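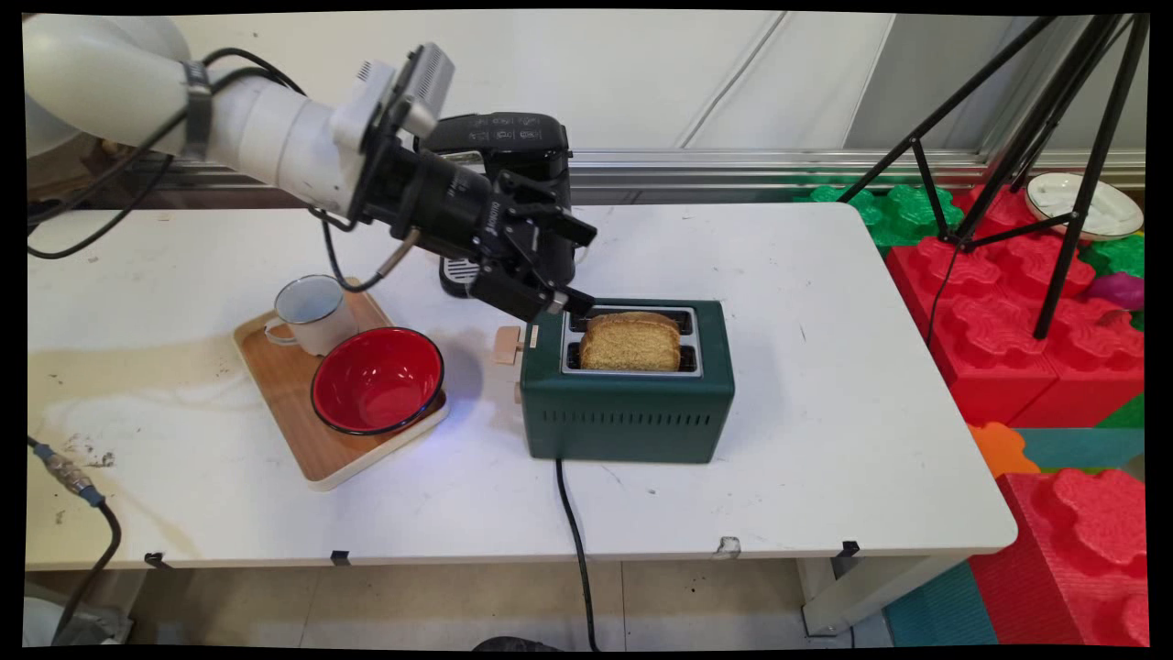 How do I get an old school swimming record corrected?

Atieno Were
My uncle swam for Dulldale High back in the day and held the 1,000 metre freestyle record for ages. The honour board at the pool has his name spelled wrong AND the wrong year, which drives my mum up the wall. I rang the office on Wednesday and got passed around a bit. Has anyone had one of these fixed? Do I need proof, or do they take your word for it?

Kulap Chaimongkol
Yep, did this for my dad's relay team! You'll want something printed at the time – a carnival program or the school yearbook is best. I found ours in the local library after a very long arvo on the microfilm reader (bring a jumper, it's freezing in there). I emailed 2 scans to the school and the new lettering went up in February. Ask for whoever looks after the archives, the front office couldn't help me either.

Arwel Craddock
just ask the swim coach

Thongchai Jaidee
Check whether the pool was measured in yards back then too. Ours was, and half the old times on the board got an asterisk once I started asking questions. Whoops.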